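The woman who runs the necktie repair counter at Jornlow has asked me to leave her name out of this, and I said fine, and then she talked for two hours. I had gone in with one tie and a list of nine questions. We got through maybe four of them.

Jornlow is the dry cleaner on the corner by the old bus garage, if you know it, and her counter is at the back, past the pressing machines. You wouldn't guess it was there. "People come in for shirts and see me sewing and ask if I do hems," she said. "I do not do hems." She said it in a friendly way but I believed her.

She started out at Bodnár, the tie workshop, straight from school, on the cutting table. Her job for the first year was laying the silk at an angle and chalking round a pattern, over and over. I asked what the angle was for, and she looked at me like I'd asked what the sleeves were for on a coat.

"It's the bias," she said. "You cut across the cloth on the diagonal, and then it gives. You pull on it to make your knot and it comes back again after. Cut it straight and it'll twist on you by lunchtime." She held up a cheap one from her scrap box by the skinny end and let it hang, and sure enough, the big end slowly turned around to look at the wall. She was delighted. I think she keeps that one for visitors!

A good tie, she told me, is mostly one long thread. It runs up the back, hand stitched, pretty slack, with a little loop left over at the end so the whole thing can slide when it's tugged. I'd always thought that loop was a mistake. I confess I have cut a few off. She put her hand over her eyes.

"Everybody cuts it off. Then the seam goes and they bring it to me, so I suppose I should say thank you."

She mended 188 ties last year, and she knows because she writes every one in a school notebook with what was wrong with it. Soup is in there a lot. So are car doors, and one goat. Most of the work is re-threading the back seam or putting in a new lining, and she likes linings best. The lining is what makes the knot look fat or thin, and she orders hers from Nutska, a mill that still does a brushed wool one in three weights. When they dropped the middle weight for a while she bought up what was left and kept it under her bed.

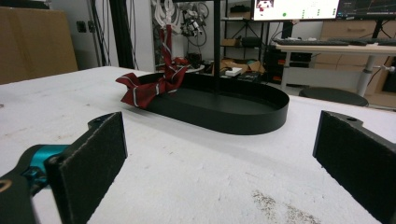 I wanted to know how I should be treating mine, and this was the part where I got told off. I pull the thin end out through the knot in one go, like starting a lawn mower. You're supposed to undo it the same way you did it up, backward, one step at a time. Then you roll it, starting from the narrow end, and leave it alone overnight, and the creases mostly go by themselves.

"And no iron," she said. "If you flatten the edges, you've got a bookmark." Steam is all right if you hold it well away. She'd rather you hung it up in the bathroom while you had a shower and went and did something else.

What about washing? She laughed for a good while. Water gets the silk and the lining to shrink by different amounts, she said, and after that there's no talking to it. If you spill something, blot it with a dry cloth and don't rub, and bring it in that week. Not in September, when you find it in a suit pocket and have a wedding to go to.

We got on to money. A new lining and a re-stitch costs $49 at her counter, and I asked if people ever balk at that. They do, she said, when the tie cost less. But she had one on the bench that day from Istier, the old department store, that can't have been worth much to anyone but its owner, and she'd already spent an afternoon matching the thread. It was his father's. He wears it to vote.

I asked how many ties she owns herself, and she had to think. It's about 200, nearly all of them left behind by customers who never came back. She keeps each one a year past the ticket date, and then it goes home with her. She's made a quilt from some of the hopeless ones (it's very slippery, apparently, and ends up on the floor every night).

She doesn't wear them. "I tried one on once, for a costume party. I couldn't stand it. It's like having somebody hold you by the collar all evening."

My own tie was ready the next week. She had put the little loop back, and pinned a note beside it that said LEAVE THIS ALONE.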